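Print this page | E-mail this page

# Tundside Open Day: PC Teardown Demo Recordings

Data card and README for the recordings made on the teardown bench at the Tundside open day, a Tuesday in October. The bench was run by the Clernuder group from 10 in the morning until 4 in the afternoon.

## What is in the release

- 118 episodes, one per folder
- 2,839 seconds of arm motion in total, idle time removed
- 24 operators, most of them visitors with no earlier practice
- 6 task types, listed in `tasks.csv`

Each folder holds joint positions, gripper width, the fixed camera stream, the operator number and a short note typed by whoever was supervising. The notes are uneven. Some say only "ok" and some run to a paragraph.

## The demonstration

Visitors signed up at the door for a ten-minute slot. They watched one run by a member of the group, then took the controls for one or two attempts. The work was on desktop towers laid on their side with the side panel off. Tasks covered small parts, memory modules, expansion cards and drives. Parts that came out went to a printed tray next to the tower, and for the "return" tasks they started in the tray and went back into the case. 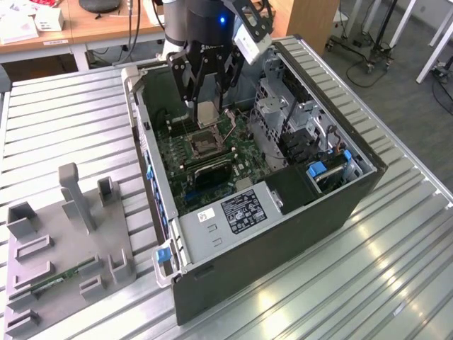
The tasks near the processor socket were the slowest. The arm has to come in from straight above, and there is little room between the socket and the memory slots. Operators were told to stop and call the supervisor if a part slipped inside the case. Those episodes are kept and marked `dropped` in the outcome column. Please don't filter them out without saying so in your write-up.

## Software

Recording used Pons, our logging tool. Playback and trimming used Colon. You need Pons 2 or later to open the raw files, but the CSV exports will open in anything. To check a download:

```
pons verify ./tundside_open_day
```

A clean copy prints one line per folder and ends with `done`. If a folder is reported as short, download that folder again and leave the rest alone.

## Known problems

- The clock on the logging machine was five minutes fast all morning. It was reset at lunch. Times in the morning files have not been corrected.
- Gripper width drifts a little over long sessions. Use it to tell open from closed and don't read it as a measurement.
- Two operators shared a number by mistake. The notes say where this happened.
- Room lighting changed during the afternoon when the blinds were opened.

## Use

Free for teaching and research. Visitors signed a consent form at the door, and no audio was recorded. If you publish with these files, cite the release as "Clernuder, Tundside Open Day Recordings" and give the version number from `VERSION`.

Contact: Clernuder data desk, Tundside | © Clernuder | Back to top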